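布もの(ワッフルクロス・ニット小物)のたたみ方と収納。前の章で台の組み立てが終わってる前提で書きます。まだの人は先に「2. 台を置く」へ。

更新 2026-10-15

## 3. 布もののたたみ・しまい方

対象は Ludberg の台まわりで使う布全部。キッチンクロス、手ふき、台ふき、あと冬のニット類。シーツみたいな大物は別章。

### 3-1. 用意するもの

- Dolon の浅型ボックス 2個(クロス用とニット用、混ぜない)
- 仕切り板 6枚
- Cao の洗濯ネット、目の細かいほう
- 乾いたタオル 1枚
- ラベル用の紙とペン

ボックスは先に組んでおく。底板の向き注意、つるつる側が上。ざらざら側を上にするとワッフル地が引っかかって糸が出ます。出たら引っぱらない。はさみで切るのもだめ。編み針かつまようじで裏に押し込む。

### 3-2. 台を拭く

1. 台の上のものを全部どかす。
2. 固くしぼった布で一回、そのあと乾いたタオルで一回。
3. 手のひらで触ってべたつきがないか確認。

> **注意** 台が湿ったままクロスを広げないこと。ワッフル地はすぐ吸います。吸ったまましまうとにおう。

漂白剤、みがき粉は不可。台の表面が白っぽくくもって戻らなくなります。油が飛んだときは薄めた中性洗剤、すぐ水拭き、すぐ乾拭き。

### 3-3. ワッフルクロスをたたむ

乾いた直後は縮んで波うってるのが普通。そのまま折ると厚みがばらばらになるので、一度のばす。

1. 角を2か所持って軽く振る。強く振らない。
2. 台に広げ、中心から外へ手でなでる。マス目がななめになってたら対角の角をつまんで少しずつ引く。
3. 長い辺を半分に折る。
4. もう一回、同じ向きに半分。細長い帯になる。
5. 端から三つ折り。輪になった側を手前に。
6. 上から手のひらで軽くおさえて、空気を抜く。

アイロンは原則なし。でこぼこがつぶれて水を吸わなくなります。どうしてもしわが気になる場合は、霧吹きのあと手でのばして陰干し。

洗うたびに少し縮む。最初の数回がいちばん大きい。ボックスの仕切りは余裕を見て、クロスの幅より2cm広めに。縮みが落ちついてから詰めなおすほうが楽。

**端がフリルみたいになるとき**
ふちの縫い糸だけ縮んだ状態。ぬるま湯にしばらくつけて、端を両手ではさんで少しずつのばす。一気にやると糸が切れる。片側ずつ、ゆっくり。それでもだめなら、波うってる辺を内側にして折れば見た目はおさまります。

**厚みがそろわないとき**
だいたい手順2を飛ばしてる。広げなおし。急いでてもここだけはやる。

### 3-4. ニットを分ける

ニットはクロスと一緒に広げない。毛がワッフルのマス目に入りこんで、取るのにものすごく時間がかかります。濃い色はとくに目立つ。

1. クロスを先に全部終わらせる。
2. 台を乾いたタオルで拭く。
3. ニットを置く。つるさない、重みで伸びます。
4. 毛玉は表面だけ、毛玉取りを浮かせぎみに。
5. 袖や指のある物は内側に折りこんで、四角に近い形にする。
6. ニット用ボックスへ。押しこまない。

> **注意** 洗濯も別々に。どうしても同じ回で洗うならニットを Cao のネットに入れて、口をしっかり閉じる。乾燥機はニット不可。

クロスに毛がついてしまったら、まず完全に乾かす。それから粘着テープを軽く当ててはがす、のくりかえし。ぬれてるうちにこすると奥に入ります。

### 3-5. 仕切りとボックスの入れ方

1. クロス用ボックスに仕切り板を4枚、ニット用に残りの2枚。
2. クロスは立てて入れる。輪の側が上。
3. 使用頻度の高いものを手前。
4. クロス用は約16枚でいっぱい。それ以上は別のボックスへ。
5. ラベルは正面の左上に貼る。側面に貼ると棚に入れたとき見えない。

仕切り板が入りずらいときは、溝にななめに入ってることが多い。いったん抜いて、まっすぐ上から。叩かない。割れます。

Vurusberg の棚に入れる場合は下の段が定位置。上の段は奥行きが足りず、ボックスの先が出ます。ふた付きの旧型も同じ。

### 3-6. たたむ前の状態の目安

下の写真くらい折れ重なってたら、いきなり角から折らないで 3-3 の手順1からやる。重なりの奥、影になってる部分は手を入れて開く。ニットが近くにあるなら先に離しておくこと。

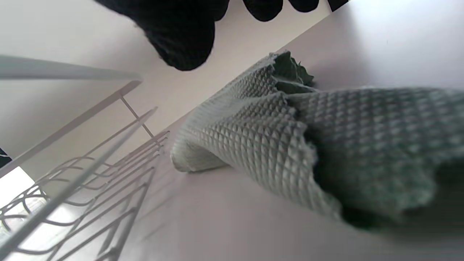
図3-a のばす前のワッフルクロス(くすんだ緑)。上は黒のニット。

丸まった端は最後に引きだす。先に引くと下の布まで一緒についてきて、かえってねじれます。開けたら一度ひっくりかえして、裏側も手でなでる。湿った感じがあれば中断して干す。

### 3-7. 手入れの間隔

- クロス:使ったらその日に洗う。ため洗いしない
- ボックス:中身を全部出して乾拭き、月に一度
- 仕切り板:はずして水洗い可。完全に乾いてからもどす
- ニット:3月に一度全部出して風を通し、虫よけを入れかえる

虫よけはニット用だけ。クロス用には入れないでください、口に触れる食器をふく布なので。においのある柔軟剤も同じ理由で非推奨。吸水も落ちます。

### 3-8. うまくいかないとき

| 症状 | 見るところ |
|---|---|
| たたんでもすぐ崩れる | 輪の側が奥になってないか。手前に置きなおす |
| ボックスに入らない | 三つ折りが二つ折りになってる。空気も抜く |
| におう | 乾き不足。洗いなおして陰干し、ボックスも拭く |
| 糸が出る | 底板の向き(3-1) |
| 水を吸わない | 柔軟剤かアイロン。柔軟剤なしで何回か洗う |
| 毛がつく | ニットと同時に広げてる(3-4) |
| 仕切りががたつく | 溝の一番下まで入ってるか確認してて押す |

引き出しタイプに入れる場合は枚数と向きが変わります。4章へ。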